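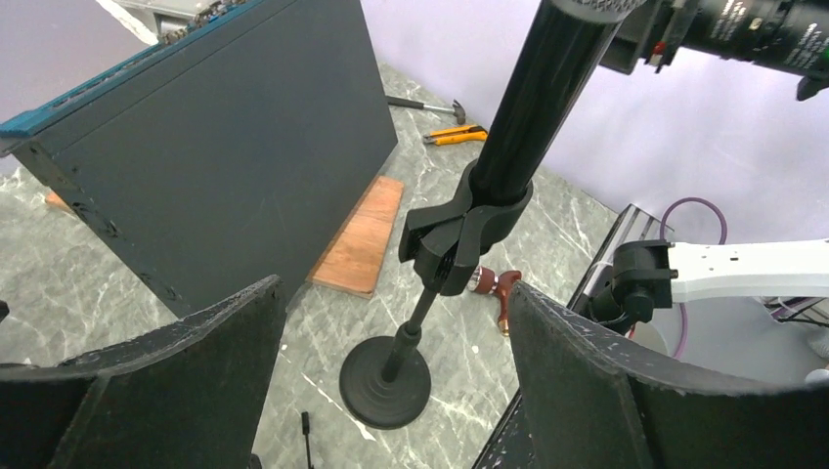 Reading time: 3 minutes

How does a microphone work?

Sound is a kind of movement. When you talk, parts of your throat called vocal cords shake back and forth very fast. They push on the air next to them, and that air pushes on the air next to it. The shaking travels outward in waves until it reaches someone's ear.

Try this. Put two fingers on the front of your neck and hum. The buzz you feel is your vocal cords moving.

Catching the sound

Inside your ear is a thin piece of skin called the eardrum. Sound waves make it shake. A microphone has a part that does the same job, called a diaphragm (say it like this: DIE-uh-fram). It is a very thin sheet, often made of plastic or metal, and it shakes when sound waves hit it.

Many microphones have a mesh cover at one end called a grille. It has lots of tiny gaps, so sound can get in, but it protects the diaphragm from bumps.

From shaking to electricity

In one common kind of microphone, the diaphragm is joined to a small coil of wire. The coil sits close to a magnet. When the diaphragm shakes, the coil shakes too, and moving a coil of wire near a magnet makes a little electricity. This is called a signal. Loud sounds make a bigger signal and quiet sounds make a smaller one.

The signal is very weak, so it goes to an amplifier, which makes it stronger. Then it goes to a speaker. The speaker works almost like a microphone in reverse - electricity goes in, a cone moves, and the cone pushes the air to make sound again.

Why use a stand?

A microphone picks up more than voices. If you hold one and slide your fingers along it, you may hear scratching and thumping. A stand holds it still. A heavy base helps keep the stand from tipping over, and a clip at the top holds the microphone at an angle toward the person speaking.

What is that awful squeal?

Sometimes a microphone picks up sound from its own speaker. The sound goes around and around, getting louder each time, until it turns into a squeal. This is called feedback. To stop it, turn the volume down or move the microphone away from the speaker.

Words to know

Amplifier: a machine that makes a signal stronger
Diaphragm: the thin sheet that shakes when sound hits it
Feedback: a squeal or hum made when sound goes around in a loop
Vocal cords: the parts of your throat that shake when you talk or sing

Written by Qistina Jugah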